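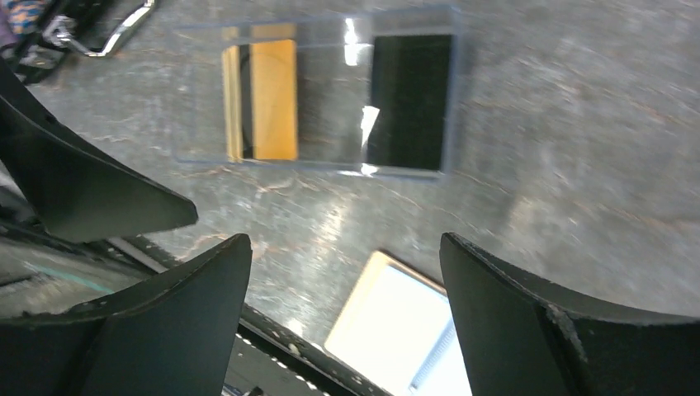

Clear divided tray, yellow-orange card in the left side

Demitz regional, word processing section: how do you train for the timed part?

mdunbar
Posted 4 December 2020

I coach four kids at Correia High for the Demitz office skills contest. Three of them are doing spreadsheets and are fine. The fourth signed up for word processing and she keeps running out of time. It's 40 minutes for the whole section and she gets stuck on styles and the table of contents every time. She knows how to do all of it. She's just slow. Any suggestions for drills?

Murdo Dunbar

lam_my
Is she setting up the styles first or formatting as she goes? My students all wanted to do it as they went. I made them read the full task sheet once before touching the keyboard and that helped more than any drill.

mdunbar
As she goes. I'll try having her read it first.

wcastano
I'd go the other way. Reading the whole sheet costs three minutes or more and the tasks are graded one by one. If you skip task 9 you only lose task 9. Start at task 1, skip anything that takes longer than a minute, and come back to it. My son placed second doing it like that.

lam_my
That works in spreadsheets. In word processing the later tasks change what the earlier ones did. Last year there was one near the end that changed the base style, and everyone who had formatted the headings by hand had to redo them.

wcastano
OK, I haven't seen last year's. The one he took didn't have anything like that.

K_Nazari
Use Stuvirum for the practice tests. The timer is strict and it shows you which task you spent the most time on. The school license is 300 dollars, so ask if your district has it already. Ours did and no one had told me. 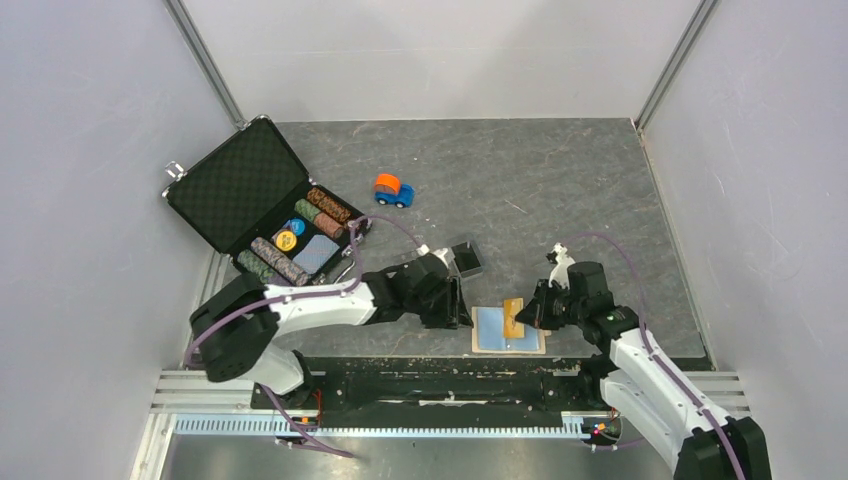 Set it to full section mode. The short mode gives you five tasks at a time and resets the clock in between, so the times it reports are too good. Two of my students had very nice numbers in short mode and then didn't finish at the contest.

mdunbar
Does it grade the same way as Demitz? The score is out of 1000 and I've never figured out how they split it up.

K_Nazari
Close. Stuvirum counts every task the same. Demitz gives more for the multi-step ones, I think, but they don't publish it.

ayo_ogundipe
They do tell coaches if you ask. I wrote to them and got a one-page sheet back. Table of contents, section breaks and mail merge are worth more than the others. So I don't agree with skipping whatever takes over a minute. Those are the ones you'd be skipping.

wcastano
I said skip and come back, not leave them out.

ayo_ogundipe
Sure, but she's already running out of time. She may not get back to them.

lam_my
Agree with Ayodele. Also check her keyboard shortcuts. If she goes to the ribbon for every heading, that adds up. Ctrl+Alt+1, 2 and 3 for the heading levels is enough to start with.

mdunbar
She uses the mouse for everything, so that's probably a good part of it. Ayodele, who did you write to for the sheet?

ayo_ogundipe
The coach contact on the registration form. It took them a week to answer.

K_Nazari
One more thing, make sure the contest machines have the same version you practice on. We trained on the older one and the section break menu looked different enough to slow everybody down.

mdunbar
Will ask about that in the same email. Thanks. She has another practice run coming up and I'll post her time.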